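Accueil | Conférences | Sorties | Archives | Contact

Lecture : 2 min

Contrôle de la salle avant la conférence sur les chauves-souris, mes notes

Je remets ma liste au propre, version du 4 avril 2018, parce que celle de mars était pleine de flèches et que Tatsuya Kobori n'arrivait plus à me relire (je le comprends !). C'est pour la soirée d'Amândio Falcão sur les colonies du Rernutberg, à la salle Omoregie.

1. Issues de secours — OK
Les deux portes s'ouvrent bien. Celle du fond grince, j'ai mis une goutte d'huile et ça grince encore, tant pis.

2. Capacité — OK
200 personnes autorisées, j'ai sorti 81 chaises et je laisse les autres empilées dans la réserve. À la conférence sur les loutres on était presque 40, alors je vois large.

3. Allées — À REVOIR
La rangée de gauche mord sur le passage. Il faut enlever une chaise au bout, peut-être deux, et surtout ne pas laisser les gens les remettre pendant la pause !

4. Extincteurs — OK
Étiquettes lisibles, goupilles en place. Celui de l'entrée était caché derrière le présentoir à dépliants, je l'ai dégagé.

5. Électricité — À REVOIR
La rallonge du projecteur a une gaine fendue près de la prise. Je l'ai mise de côté avec un bout de ruban rouge, il en faut une autre. La multiprise Pillero du bureau tient bien, je n'y branche que l'ordinateur et le micro.

6. Éclairage de sécurité — OK
Testé lumières éteintes, on voit les deux blocs depuis l'estrade.

7. Sol — OK
Moquette vérifiée sur toute la longueur, pas de bord décollé. J'ai regardé aussi sous l'estrade, où il traîne toujours des choses.

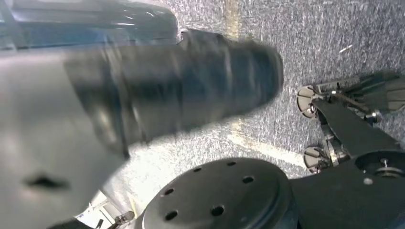
Point 7 : la moquette grise mouchetée.

8. Buffet — EN ATTENTE
Grilladach livre à l'arrière, par la rampe. J'ai demandé qu'on ne pose pas les caisses devant la porte et on m'a dit oui, je vérifierai quand même.

9. Sortie nocturne — EN ATTENTE
On part 21 maximum avec les détecteurs, gilets obligatoires au bord de la route. Il me manque des piles pour les lampes frontales, si quelqu'un passe en ville je suis preneuse.

Tatsuya, tu me signes les points 3 et 5 quand c'est fait ?

3 commentaires | 6 partages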